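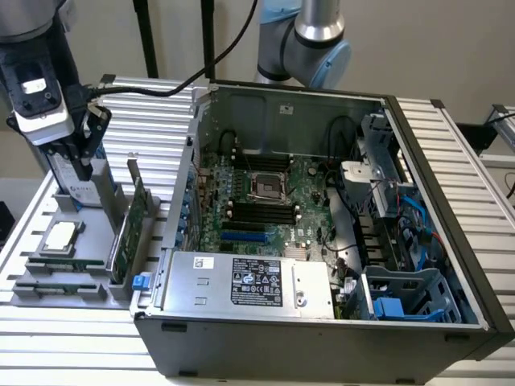 Should we buy the Uleo kit when the trial ends?
Wait until the March software release, keep the rental going in the meantime, and buy only if the memory modules go in reliably by then.

Progress report to the Broledness Fund
Trial of the Uleo two-arm bench kit, Drullgate refurbishing workshop
Prepared by Janelle Salazar, 22/11/2024

Where we are

You gave us money to find out if a pair of robot arms could take over the dull end of refurbishing donated desktops. We're past the halfway point and have spent less than planned, mostly thanks to a training course that was cancelled by the people running it. The refund has arrived. The certificate of attendance has too.

The kit is made by Nedeljković and rented to us by the month. It comes as two arms, a slotted bench, software, a tablet, and a manual translated by someone with a very large vocabulary and no fear. Our favourite instruction is still "persuade the connector without ambition," which we have adopted as shop policy.

The job we gave it is the rebuild. A person strips and cleans the case, tests the parts and loads the tray. The arms are then meant to put the processor, memory, expansion card and hard drive back where they belong. A person closes the lid and does the paperwork. We had hoped to automate the paperwork first, but there was no kit for that.

What works

Picking from the tray. We had trouble in the first weeks with parts sitting slightly crooked, and Nedeljković sent a revised set of grey inserts at no charge. Processors now get their own raised cradle, memory lies flat, and cards and drives stand on edge. Loading takes a new person one morning to learn, and most of that is learning which way round the card goes.

Hard drives. The arms are good at these. In the last batch of 100 drive placements, 90 went in first try. The rest were stopped by the software before any harm was done, and the tablet displayed a message thanking us for our patience.

Stopping. It sounds like faint praise, but the kit is excellent at stopping. When it feels more push-back than it expects, it backs off and waits. We haven't lost a motherboard to it. I wish I could say the same of the human bench, where we lost one in the same period. (Mine. It's in the parts log.)

What doesn't

Memory. The arms line a module up beautifully and then press it down with the firmness of somebody testing a cake. One end clicks and the other end thinks it over. Raising the force limit helped on some boards and bent things on a practice board we'd set aside for the purpose. Nedeljković says the March release will press one end at a time, the way everybody at our bench has done it since forever. We've asked to try an early version and been told we are on a list.

Processors. Placing works well when the socket lever is fully open. When the lever has drifted, the arm can't always tell, so we check it by hand before each run. This adds very little time and takes some of the shine off the word "automatic."

Cables. Loose drive cables wander into the way. The kit's answer is a recommended tie-back step, done by a person. The person's answer can't be printed in a report.

Other models. We've stuck to Dell desktops lying on their sides with the panel off, as that is most of what gets donated. Each new case layout has to be taught, and teaching one took us the better part of two days. The brochure says "minutes." We asked which minutes and are waiting to hear.

Service

Support has been better than the manual led us to expect. We've logged 29 tickets since delivery. Most were answered the same day, a few of them by the engineer who had clearly written the bit of code in question and was a little hurt. Two are still open: the lever check mentioned above, and a fault where the tablet forgets our language setting and greets us in Serbian. We've stopped reporting the second one. A couple of people have started greeting it back.

Replacement gripper fingers came quickly. The invoice for them came to the wrong workshop, was paid by the wrong workshop, and has now been sorted out.

Money

Rental is on budget. The unspent training money comes to some $3000. I'd like your permission to move it into bench time so that we can teach the kit a second case layout before the new year. If you'd prefer it back, please let me know by reply and I'll be brave about it.

Staffing hours are as forecast. We said the trial would free up one person for testing work, and so far it has freed up that person to stand beside the kit with a screwdriver. That improved over the past month, when we began running drives and cards as a batch with only a check at the end of each machine.

What we'll do next

Run drives and expansion cards through the kit as normal production, with memory staying on the human bench. Try the new memory routine when it arrives, on practice boards first. Teach the second layout, subject to your answer on the money. Get a written purchase price from Nedeljković, including what support costs after the first year, which they have so far described only as "friendly."

Logs and the full ticket list are in the shared folder. The motherboard entry is under S.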